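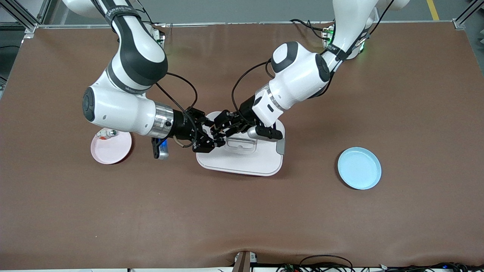 Packpapier als Malunterlage / Tischschutz, welches taugt was?

Forum > Basteln & Papier > Material und Bezugsquellen
16 Antworten, 1252 Aufrufe (Seite 1)

kleisterkathi
27. Mai 2018
Hallo zusammen, kurze Frage, muss gleich weg. Unser Esstisch ist geölt und hat schon zwei Farbränder. Wachstuch mag ich nicht, riecht. Jetzt dachte ich an braunes Packpapier von der Rolle, einfach drüber und nach dem Malen weg damit. Welche Stärke nehmt ihr? Und schlägt Acryl durch? Im Laden lag nur das dünne von Karnura, das kam mir vor wie Butterbrotpapier.

falzbein_os
Das dünne Karnura kannst vergessen. Einmal Wasserglas umgekippt und du hast Wellen und den Fleck drunter. Nimm was ab 100 Gramm. Ich hab seit Jahren das von Brisulgate, glatte Seite nach unten, rauhe nach oben.

Leimtopf
Andersrum! Glatte Seite nach OBEN. Auf der glatten perlt es wenigstens kurz ab, da hat man Zeit zum Wischen. Die rauhe saugt doch sofort.

falzbein_os
Soll sie ja auch saugen. Sonst läuft dir die Brühe über die Kante auf den Teppich. Hatte ich alles schon.

kleisterkathi
Ok, also 100 Gramm aufwärts. Und die Seite kann ich mir aussuchen, ja? ;)

mobile_marie
Ich werf mal was anderes rein: warum überhaupt Papier? Altes Bettlaken, doppelt gelegt, danach 60 Grad. Kostet nix und kein Müll. Bei mir liegt seit letztem Sommer dasselbe.

Leimtopf
Laken verrutscht. Und Acryl geht da durch wie nix, hab ich an der Fensterbank gesehn. Für Fingerfarben meinetwegen.

mobile_marie
Bei mir geht nichts durch. Aber ich mal auch nicht wie ein Anstreicher.

Leimtopf
Aha.

tuschfass
Bitte nicht wieder der Lakenstreit, den hatten wir schon beim Thema Linoldruck.
Zur Frage: Packpapier ist gut, aber NICHT spannen und mit Tesa an der geölten Platte festkleben, das Öl nimmt dir das krumm. Ich leg es über die Kante und kleb unten an der Zarge. Falten streich ich vorher mit dem Handrücken raus, ganz weg kriegt man die eh nicht wenn es von der Rolle kommt. Am Ende vom Bogen stehts immer hoch. Über Nacht verkehrt rum einrollen hilft etwas.

kleisterkathi
Danke tuschfass, Zarge ist super, darauf wär ich nicht gekommen. Wie breit ist deine Rolle? Mein Tisch hat 90.

tuschfass
Ein Meter. Gibts bei Azevedo, 3 Rollen im Paket, musst aber unter Verpackung suchen und nicht unter Künstlerbedarf, da ist das gleiche Zeug doppelt so teuer.

falzbein_os
Azevedo hat bei mir 4 Wochen gebraucht. Rolle war am Rand eingedrückt, also jede Lage ein Knick. Nie wieder. Das Brisulgate gibts im Baumarkt, da kann man vorher gucken.

tuschfass
Komisch, bei mir zwei Tage. Kommt wohl drauf an.

druckstock
Noch ne Stimme für was festes: Schneidematte von Dinitz in die Mitte, Papier nur aussenrum. Wir schneiden halt viel, da ist Packpapier allein nach einem Nachmitag Konfetti. Die Matte hat ausserdem Raster, für Karten praktisch. Teuer aber hält.

mobile_marie
Matte UND Papier, für ein bisschen Malen mit Kindern? Übertreibt mans da nicht etwas

druckstock
Wer sagt was von Kindern? Steht nirgends.

kleisterkathi
Doch doch, Kinder auch, aber die kleine Aquarellrunde ist für mich :) Ich nehm jetzt die Baumarktrolle, rauhe Seite oben, und wenns schief geht dreh ich um. Matte vielleicht zum Geburtstag. Eine Sache noch, kann man das benutzte Papier mit den Farbklecksen ins Altpapier tun oder ist das Restmüll? Bei uns steht nur was von Tapeten auf dem Zettel.

falzbein_os
Paar Kleckse Wasserfarbe ist bei uns ok. Dick Acryl drauf: Restmüll. Frag aber lieber bei deiner Gemeinde nach, macht jeder anders.

Weiter zu Seite 2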